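Misside Town Council
March 18, 2025
Thread: changes to the way residents can comment on street and footway works. Please read all the posts before replying. (1/12)

The Council has adopted a new procedure for public comment on works to roads, pavements and shared spaces. It replaces the notice-board system, under which plans were displayed at the Town Hall and comments were accepted by letter only. (2/12)

The notice-board system dates from 1941, when the Council first required plans to be displayed before work could begin. The original register of comments is held in the town archive and may be viewed by appointment. (3/12)

Under the new procedure, plans will be published on the Council website and a printed set will be kept at Mastel Library. Both sets will carry the same reference number. Please quote it in all correspondence. (4/12)

Comments may be made online, by post or in person at the library desk. A comment should give the name of the street concerned and the sender's postcode. Comments without a postcode will be read but cannot be entered in the register. (5/12)

Each scheme will be open for comment for up to 2,628 hours, depending on its size. The closing date and time will be printed on the first page of the plans. Residents have asked why the period is set in hours. The wording follows the standing orders, which will be reviewed in August. (6/12)

Larger schemes will be divided into sections covering paving, kerbs and street furniture. A comment may refer to one section or to several, and should say which. (7/12)
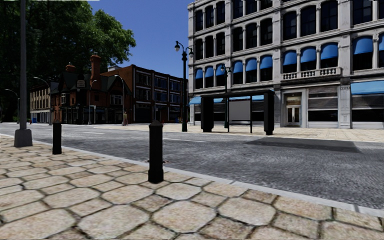 Computer view: stone paving, kerb and bollards beside the carriageway.

Comments on materials are welcome and will be passed to the design team. Objections to a traffic order must be made separately, in writing, and must state the grounds. The two are often confused, and a remark about paving will not be treated as an objection. (8/12)

Businesses in Yuan Street and Fovari Place will receive a letter before any scheme affecting deliveries is opened for comment. Tenants who do not receive post at their trading address should send their current details to the Highways Office. (9/12)

Two drop-in sessions will be held at Mastel Library for residents who would like help with the online form. Places do not need to be booked. Large-print copies of the form can be requested at the desk, and a hearing loop is fitted in the meeting room. (10/12)

Umesh Bajpai, Head of Highways and Public Spaces: "We want comments to reach us while a plan can still be altered. Under the old system many letters arrived after the contract had been let, and we could do little more than acknowledge them." (11/12)

Comments already sent in under the old system remain valid and do not need to be sent again. Replies to this thread are read on working days but are not entered in the register. To make a formal comment, please use the online form, write to the Highways Office or visit the library desk. (12/12)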